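I had Dalal Issa's name in my phone for most of the fall before I called her. People kept telling me that if I wanted to hear someone be really frank about grippers, and about what it's like to swap them in and out week after week, she was the one. She picked up on the second ring, said "is this the gripper thing?" and then talked for two hours while I tried to keep up.

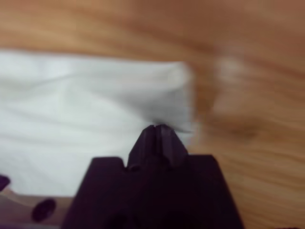 Claltville, Dec 31, 2023

Dalal runs the test bench at Skivholm, a small outfit that tries out robot hardware for people who are thinking of buying it. For the last stretch she's been working on cloth. Towels, napkins, dishcloths, anything flat and floppy. The question she's been asked to answer is which fingers to put on the end of a pair of tabletop arms, and she has two sets in the running: one from Tannous, one from Ukel.

"Everybody wants me to say one of them is better," she told me. "And I will, I'm not going to chicken out. But you have to let me complain first."

So I let her complain. Her first complaint is about towels, and mine would be too if I had to do this all day. A block is a block wherever you put it down. A towel is a different shape each time, and the part you want to grab may be folded under, or lying so flat that the fingers have almost nothing to close on.

"A nice bunched-up bit at the end of the cloth, that's a gift," she said. "Anything can pick that up. I could pick that up with salad tongs! The flat edge is where you find out who's been lying to you."

The Ukel fingers are wide and soft, with a rubbery pad. The Tannous ones come to a narrow tip, and with the two pads pressed together they can poke in at the edge of a fold before they open. I asked her which she liked when she first took them out of their boxes, and she laughed.

"Oh, the wide ones. Totally. They feel great in your hand, they look like they'd be gentle. I'd pretty much written the report in my head."

Then she ran them. She keeps a log of every grasp, and she had it open while we talked (I could hear her scrolling). With the Ukel pads she'd logged 1,159 tries, and with the Tannous tips 1,241. The wide pads did fine on folded towels, where there's some height to get hold of. On a single layer lying flat they pushed the cloth along the table, and she has 233 entries that just say "shoved it."

"I got so tired of typing that," she said. "I should've made a key for it."

I wanted to know about the cameras, too, as I'd been under the impression that you set up one good one and you're done. She made a noise that I can only describe as pity. She has one fixed view of the whole table and a small camera down at the wrist, and she says she'd give up lots of things before she'd give up either.

"The wide one tells me where the cloth is. Fine. But when the fingertips get down to the fabric, I want to be right there with them. I want to know if we're on top of it or next to it. From across the table those look the same."

The wrist view has its problems. It smears when the arm moves fast, and on a table with a strong grain you get streaks all over. She slowed the last part of the reach down because of it, which the controller didn't love.

"So there's my second complaint," she said. "The controller."

I'm going to spare you most of the next twenty minutes, partly because I didn't follow it. The short version is that she had two controllers to compare as well, the older one stops between the reach and the grasp, and she can't stand the pause. The newer one blends the two moves together and is much prettier to look at. It also came down a little off target more often than she wanted, and with a narrow tip a little off is plenty. 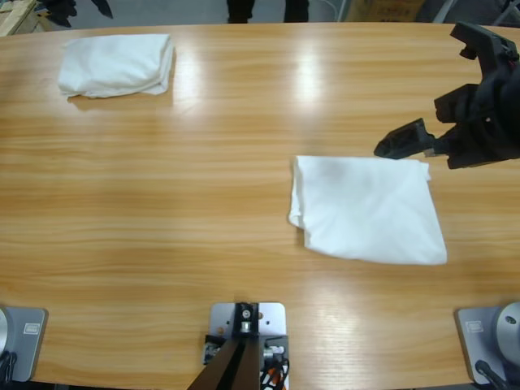
Folded towel at left, spread cloth at right, and the right arm's gripper just above and to the right of the cloth.

The table itself got its own section of our talk, which I hadn't planned on! It's glossy, and the overhead light leaves bright patches of glare on the wood. Put a white towel near one of those and the vision software has more to sort out. I asked why she didn't throw a dark mat over it and be done.

"Because people's tables are shiny," she said. "If it only works on my mat, I've tested my mat."

She did try a mat, she admitted a bit later, for 200 grasps. Everything went up. She left those numbers out of the comparison and put them in the back of the report, where she figures two people will read them.

So who wins? For flat cloth, the Tannous tips, and she didn't wait long to say it once she'd finished complaining. She'd pair them with the older controller for now, pause and all. If all you're ever going to do is move folded towels from one spot to another, she'd take the Ukel pads and not think about it again. They're easier to swap, too, and she's swapped them enough times to have opinions about the screws.

I asked if she folds her own laundry any differently these days.

"I leave the corners sticking up," she said. "I can't help it. My sister thinks I've gotten sloppy."

She's starting on fitted sheets in January. I said I'd call her then, and she told me to give it a couple of weeks first.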